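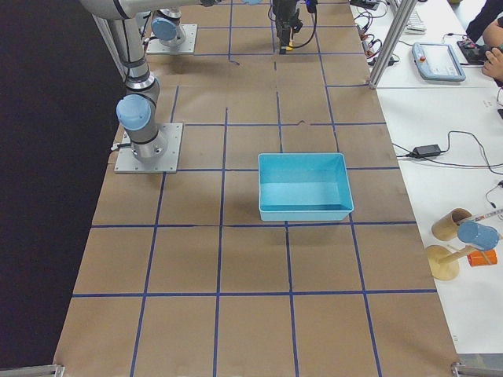 3.2 Work surface and layout

The table was covered with brown kraft paper and divided into cells with dark blue tape, laid lengthwise first and then crosswise. We chose paper over a printed mat for its low cost. Tape lines were placed by hand against a steel rule, and small deviations in the lines were accepted. Tears and creases in the paper were left alone unless an object caught on them during a trial.

Figure 1. Work surface with kraft paper covering, tape grid and light blue tray.

Each trial began with the tray open and empty. Its position was noted by the cells it touched, including cases where it straddled a tape line. Cells were numbered from the near left corner, and the same numbering was used at both sites, Skikarberg and Clandalach.

Objects came from the Cropper household set, which holds 46 items. We left out one item that did not fit in the tray. The remaining 45 were sorted by longest side, and 18 of them were used in the packing trials reported in Section 4. The others were kept for the tidying trials in Section 5.

The paper was replaced after every 30 trials. In May we tried a heavier grade at Clandalach, but it curled at the corners and we went back to the first one. Cell labels were kept in the trial log and were not written on the paper.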